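Write-up of the gripper fault we had at Hurnell in January. The gripper moved after a stop when it should have stayed still, and a hand was near it. Minor injury. I'm posting the details in case your setup is wired the way ours was.

---

The job is plain pick and place outdoors. White table, open bin, small soft toys. The arm picks from the bin or the table and we log the wrist camera and the finger force. Somebody stands at the table to reset the toys between runs.

---
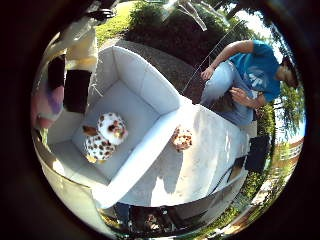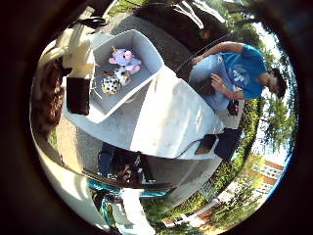
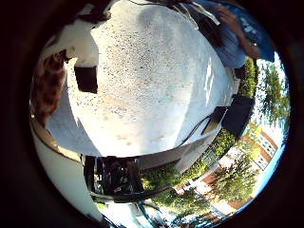 Wrist camera, outdoors at Hurnell. The bin is in the first two.

---

What happened. Late morning, the arm came down on a toy near the wall of the bin and the force reading went over the limit. Jozef Timmermans had the stop button and pressed it. The arm stopped and the brakes came on. So far this was an ordinary stop.

---

The toy was wedged between a finger and the wall. Jozef waited, looked at the status page, saw the arm reported as stopped, and reached in to free the toy.

The gripper closed. It caught the side of his index finger against the toy and held it there.

---

Halyna Stasiv pulled the gripper power connector and the fingers went slack. Jozef had a bruise and a small cut. He cleaned it, put a bandage on it and had it looked at that afternoon. Nothing broken. With a harder object in the grip it would have been worse.

---

We stopped for the day, left the arm where it was, and copied the logs off before anyone restarted anything. If you take one habit from this thread, take that one. The gripper keeps its event log in memory and loses it on a power cycle. Pulling the connector had already cost us that log, so we worked from the controller side.

---

Now the cause. There are 2 power feeds on this rig. One runs the arm and goes through the safety relay. The other runs the gripper and the camera and did not go through the relay.

So the stop button cut drive power to the arm and did nothing electrical to the gripper. It sent the gripper a message asking it to hold.

---

Why it was wired like that: when the arm was first put together indoors, people were annoyed that every stop dropped whatever the gripper was holding and also restarted the camera. Somebody moved the tool to its own supply. I've read the note in the build log. It says "temporary." It's initialed by me.

---

A hold message would have been bad enough as the only protection. In our case the message also got there late.

The gripper driver puts commands in a queue. When the force limit tripped, the planner had already sent an open and a close for a regrasp. The hold went in behind them.

---

The open ran straight away, but the toy was wedged so the fingers barely moved. The driver saw that the open hadn't reached its target and kept waiting on it. Its timeout was set to 60 seconds. When the timeout ran out it gave up on the open and went on to the next thing in the queue, the close.

Then it got to the hold. By then it was holding Jozef's finger.

---

That delay is the part that bothers me most. If the gripper had moved right after the stop, everyone would have seen it and kept their hands away. It sat still for long enough to look dead. Waiting a bit after a stop is what we tell people to do, and he did wait.

---

The status page didn't help. It had one line for the robot state and the line came from the arm controller. It said STOPPED, in green, and that was true of the arm. The gripper had no line at all.

---

Things we looked at and ruled out:

- The button. Contacts tested fine, and the relay dropped when it should.
- The cable along the wrist. Halyna flexed it by hand for most of an hour with a meter on it. No breaks.
- Sun on the force sensor. It does drift when it warms up, but the reading that tripped the limit fits a finger pressing on the wall of the bin.
- Network delay. Worst case we could find was up to 300 milliseconds. Far too short to explain this.

---

We spent too long on the network. I was sure of it at first and had Halyna chasing packet captures until the evening. She had said "look at the queue" before lunch. I should have listened then.

---

Reproducing it was easy once we looked there. A toy wedged in the fingers, a broom handle where the hand had been, press stop, wait. It closed on the broom handle on the first try. We did it again with a fresh boot and got the same thing.

I didn't enjoy watching that. Jozef said it was useful to see and he wanted to be there for it.

---

Why it needed a wedged toy: with nothing in the way, the open finishes, the close runs a moment later, and then the hold arrives. You'd see a twitch of the fingers right after pressing stop. I went back through older recordings and the twitch is there. We'd all seen it. I think each of us took it for normal behavior.

---

Fixes, in the order we did them.

First, wiring. The gripper's motor power now goes through the safety relay along with the arm. Its logic power and the camera stay on the separate feed, so we keep the logs and the picture. Misteck, who sold us the gripper, had a split power lead for this. I didn't know it existed. It's in their manual, in the wiring chapter.

---

Yes, this means a stop now lets go of the object. With soft toys that's fine. If you carry anything heavy or sharp you need to think about what falls and where. A spring brake on the fingers might suit you better. Please don't copy our wiring without working that out for your own job.

---

Second, the driver. A stop now clears the queue before anything else. A command that times out also clears the queue and puts the gripper in a fault state, and it stays there until a person resets it. There's no more "give up and try the next one."

The timeout is a lot shorter as well. I can't find any reason for the old value. It looks like a default that was never changed.

---

Third, the status page. Arm and gripper have separate lines. The gripper line reads a relay contact, so it shows whether motor power is really off. If it can't read the contact it says UNKNOWN in red.

---

Fourth, what we do with our hands. Nobody reaches in between the fingers on the strength of a screen. You press stop, you turn the tool isolator to off, you keep the key, then you reach. There was no tool isolator before. It's a cheap switch on the side of the cabinet and it took Halyna less than an afternoon to fit.

---

We also moved the reset. Most toys that end up against the wall of the bin can be worked loose with a long plastic spoon. It looks silly and it keeps your fingers out. The spoon now lives with the rig.

---

Where it stands today: the arm is back in use, at reduced speed for the time being. We've had 2 real stops since the rewire, both for toys jammed against the bin. Motor power dropped each time and the fingers stayed where they were until someone moved them. I checked both against the log myself.

---

Still open. The force limit trips on the bin wall more than I'd like. That's a planning problem - the arm comes in too low when the light on the white table is very bright and the depth estimate gets noisy. We've tried shading part of the table. Better, not solved. Hajdu's group uses a matte gray cloth and we may try one.

---

Also open: the same driver is on the arm at Brasholm. I called them the morning after. They had the tool on its own feed too. They've taken it out of service until the lead is swapped, and they'd noticed the twitch.

---

A few replies, collected here so I don't have to repeat them.

"Did you have a risk assessment?" Yes. It covered the arm striking someone. It treated the gripper as part of the arm and assumed the stop covered both. It was written before the power feed was moved and wasn't reopened afterward. It has been rewritten, and any wiring change now sends it back for review.

---

"The gripper is small, how much force are we talking about?" Enough to bruise and to break skin. I'm not posting a number. We didn't measure it at the moment it happened, and I don't want someone using our number to decide that theirs is safe.

---

"Is this a Misteck fault?" No. The gripper did what our driver told it to do, on power that we chose to leave on. They were quick to answer and sent the lead the same week.

---

"Why not just tell people to keep their hands out?" We did tell them. The task needs somebody to clear jams, and the screen said stopped.

---

If you want to check yours, here's the test. Queue an open and a close. Block the fingers with something soft so the open can't finish. Press stop. Keep everyone back and watch it for longer than your longest timeout. Put a meter on the gripper motor supply while you wait. If the supply is still live after the stop, you have the first half of our problem whether or not the fingers move.

---

Jozef is fine and has read this thread before posting. He asked me to add that he was back at the table the next morning, and that he'd like the spoon to be replaced with a better spoon.

Driver patch goes up once Halyna has finished the tests. I'll reply here with the link.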